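Last updated: November
Home | Guides | Vekport Arm | Grippers | Support

4. Comparing Two Grippers on the Same Arm

Use this section when you have both the Skultum two-jaw gripper and the Nillix soft-finger gripper and want to know which one suits your counter work. Finish Section 3 (homing and cable check) first. Allow 50 minutes per gripper.

4.1 Before you start

1. Press the stop button and wait for the status light to go out.
2. Fit the Skultum gripper. Tighten the four wrist screws in a cross pattern, by hand only.
3. Plug in the gripper cable and leave enough slack for a full turn of the wrist.
4. Release the stop button. On the controller, open Tools and choose the Skultum profile.
5. Run Open/Close five times with nothing between the jaws.

CAUTION: Keep hands out of the jaws during step 5. The first close runs at full speed, even if you have set a lower one.

Note: The controller keeps the last profile it used. If you fit the Nillix and leave the Skultum profile loaded, the fingers will over-close and may crease at the base.

4.2 Choosing the work area

Test on the counter you plan to use, with the usual things left on it. A cleared bench gives better scores, but they won't tell you much about reaching between a paper towel holder and a row of canisters. Set the arm so the jaws point down at the counter, and route the cables up and away from the work area.

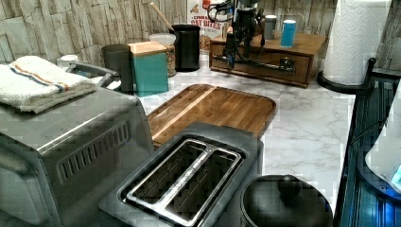

Vekport test kitchen, November

Small cups like the two on top of the wooden box are good first objects. They need a narrow opening and a straight approach, and a gripper that is a few millimeters off will usually tip them. Use empty cups. Move on to the canisters and the cereal box when the cups go well.

Leave toasters and other heating appliances unplugged for the whole test.

4.3 Running the comparison

1. Pick one object and mark its starting spot with tape.
2. Set the speed to 60 percent and the grip force to Low.
3. Jog the jaws to just above the object and save the point as PICK.
4. Jog to a clear spot at least 210 mm away and save it as PLACE.
5. Run the Repeat program for 50 cycles.
6. Write down each drop, tip, or missed grip. The log file records motor faults only -- it can't tell that a cup fell over.
7. Stop the arm, change to the other gripper, load its profile, and repeat steps 2 to 6 with the object on the same tape mark.

Note: The Nillix is longer than the Skultum. Save PICK and PLACE again after every change. Old points will drive the fingers into the counter.

CAUTION: If the arm stops with error 759 (wrist cable strain), do not clear it from the controller. Press the stop button, free the cable by hand, and home the arm again.

4.4 Reading the results

Compare drops first, then tips. Cycle time matters less at this stage, and the two profiles use different closing speeds anyway. If one gripper does well on cups and badly on the cereal box, raise the force one step and rerun the box only. Thin cardboard dents easily at High.

Hema Kurup and Ottar Hägglund, who wrote the Repeat program, suggest running the second gripper on the same day. Changes in room light can shift the camera's depth reading, and that shows up as missed grips.

If you use the Pascual overhead camera, see Section 5 before you change the mount height.

Previous: Homing and Cable Check | Next: Camera Setup | Contents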